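Do subtitled versions always come out later than the dubbed ones?

Posted in Regional Cinema Help, 3 July 2022
1494 views

popcornlate

Okay, I need somebody who follows this stuff more closely than I do. I've been waiting for Gendavach to get to streaming ever since it left theaters in April. I missed it on the big screen (my own fault, I kept saying next week, next week, and then it was gone) and I've been dodging spoilers like crazy. My cousins have all seen it twice and they will NOT stop quoting the wedding scene at me.

So it finally showed up on Trirholm this week and I sat down all excited, and the only audio I get is the dub. No original language track, no subtitles except the ones that match the dub. I lasted maybe half an hour. The lead has such a great voice and they've put this flat announcer guy over him, and all the jokes land in the wrong place. I turned it off because I don't want that to be my first time seeing it.

What I want to know is whether the original audio with English subtitles usually gets added later, or if the dub is all we're ever going to get. I read somewhere that Risach has the original language rights and Trirholm only bought the dub, but that was in a comment under a trailer so who knows. I also don't want to pay for a second service just to find out it isn't on there either. I already have too many of these subscriptions and I only watch them for one kind of movie.

Also, does anyone know if the streaming cut is the full one? People who went in the first week keep talking about a song at the train station, and then people who went later say there was no such song. Now I'm worried I'll wait all this time and get the short version.

Thanks in advance, and please no spoilers past the interval!

191 people had this same problem

reelcornerfan

Hi! I went through exactly this with Ngata last year so I can tell you what I learned the hard way.

Dubs and originals very often get sold as separate deals. One service picks up the original, another one picks up the dub for a different audience, and they don't have to go up on the same day or even in the same month. So the comment you read could easily be right, I just can't swear to it for this movie. With Ngata the dub came first on one service and the original came 30 days later on another, and I had already given up and watched the dub by then. I'm still mad about it. The songs were dubbed too!! Why would anybody dub the songs?

Before you pay for anything, do this. Open Risach in a browser without logging in and search the title. They let you see the movie page even if you're not a member, and if you scroll down there's a line for audio and a line for subtitles. If the page says coming soon, it will still list the languages most of the time. If there's no page at all, then I'd wait. Don't go by the app on your TV, mine shows me things I can't play and hides things I can.

One more thing to check on Trirholm: your profile language. If your profile is set to English, it sometimes picks the dub on its own and tucks the other tracks away under a "more" button in the audio menu. It's a tiny button. I've had this service for years and only found it by sitting on the remote. Make a second profile, set it to the original language, and open the movie from there. It takes two minutes, and if the track is there at all, it'll show.

On the train station song, yes, it was in the first week version and it was cut when they trimmed the second half. I saw it with the song and my sister saw it without. I don't know which one is streaming. Look at the running time on the page and compare it to what the theaters listed on opening weekend, and if it's shorter then I'm afraid you have your answer. The song is on the soundtrack album anyway and it's the best thing on there, if you ask me. Not a spoiler, don't worry, he's just singing on a platform.

dubsarefine22

just watch the dub, its the same movie. you get used to the voice after 20 min

saturdaymatinee

Adding to what reelcornerfan said, because I tried the profile thing last night on Gendavach and for me it did not bring up the original track. So either it depends on where you live or it really is dub only on there. I'm in the Midwest if that helps anyone.

What I did do is write to Trirholm through the help page and ask. I got a pretty canned reply, but it did say that languages are "subject to availability by title," and that they can be added after release. I'd still send one in yourself. It can't hurt, and I like to think somebody over there is keeping a tally.

And I have to disagree with the person above me! I've tried the dub and you do not get used to it. The mother's lines are so much funnier in the original, my whole row was crying laughing. I'd hold out if I were you. I've got the beans ready for a late-night rewatch the second it shows up with proper subtitles, and I'll come back and post if I see it first.
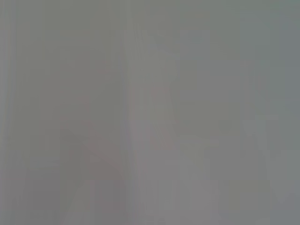
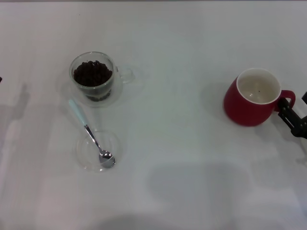

Second picture: coffee beans in a glass cup, and the red mug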